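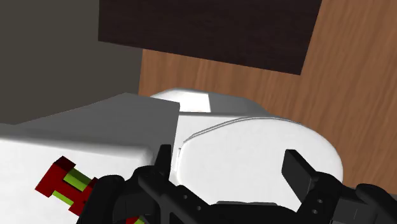 About Stetetti Records

Stetetti is an independent record label and a small recording studio. We release albums by singers and groups who write their own songs, mostly in the fields of folk, soul and quiet electronic pop. The label was started by Bernd Steinbach, who had worked before as a sound engineer for radio and who wanted to make records in a slower way than the radio permitted.

Our first release was Gincombe, an album of 13 songs by the duo of the same name. We pressed 300 copies on vinyl and we packed every one of them by hand. At that time we had no distributor, so the copies were sold at concerts and through the mail. The album was reviewed in two local newspapers, one of them friendly. When all copies were gone, we made a second pressing of 2,000, and with the money from this pressing we bought the tape machine that is still in use in our control room.

The name of the label has no meaning in any language that we know. It comes from the chorus of a song on the Gincombe album, in which the syllables are sung many times over the drums. People pronounce it in different ways. We put the stress on the second syllable, but we do not correct anyone.

How we work

An artist who records with us stays normally for 3 weeks. The first days are for listening to the demos together and for deciding which songs belong on the record. After this we record the basic tracks with all musicians in the same room, and we add the vocals last. We do not work at night. In the early years we tried it, and the recordings from those nights had to be made again.

Mixing is done by Bernd in most cases. If an artist prefers another person for the mix, we agree to this and we send the files. Mastering is always done outside of our house, by someone who has not heard the songs before.

We make a simple contract. The artist keeps the rights to the songs, and the label has the right to sell the recording for an agreed number of years. Income is divided in equal parts after the costs of pressing and printing are paid. The statement of sales is sent to each artist every August, together with the payment.

Our artists

Gincombe have made three albums with us. The newest one was recorded with a string quartet, and it is the first where both members sing on every song.

Puvumum is a group of five musicians who play percussion, bass clarinet and old keyboards. Their album has long pieces, some of them more than ten minutes, and it is popular with listeners who do not usually buy pop music. They are also the group that tours the most, so if you have seen our logo on a poster, it was probably one of theirs.

Nkosi is a solo project, with a voice, a guitar and very little else. The debut album was released on Jan 19, 2024, and is available on vinyl and as a download. A shorter recording with four songs that did not fit on the album will follow on cassette.

Sending us your music

We listen to everything that is sent to us, but we are a small label and it can take several months until you receive an answer. Please send a link to no more than three songs and write a few lines about yourself. It is not necessary to have a finished recording. A clear demo made at home is enough, and sometimes it tells us more than a studio production does. Please do not attach large files to the message.

We release only a few records each year. If we say no, it often means that the calendar is full, and you are welcome to write again with new songs.

Renting the studio

In the weeks between our own productions the studio can be rented by other musicians, by day or by week. The price includes an engineer, the use of the piano and the microphones, and coffee. Tape is charged separately. For longer bookings please ask early, as the summer weeks are usually reserved first.

Shops and press

Record shops can order from us directly, from five copies of a title. We send review copies to magazines, radio programs and blogs as downloads, and on vinyl if there are copies left from the pressing. Cover images and short biographies of all artists can be found on the press page.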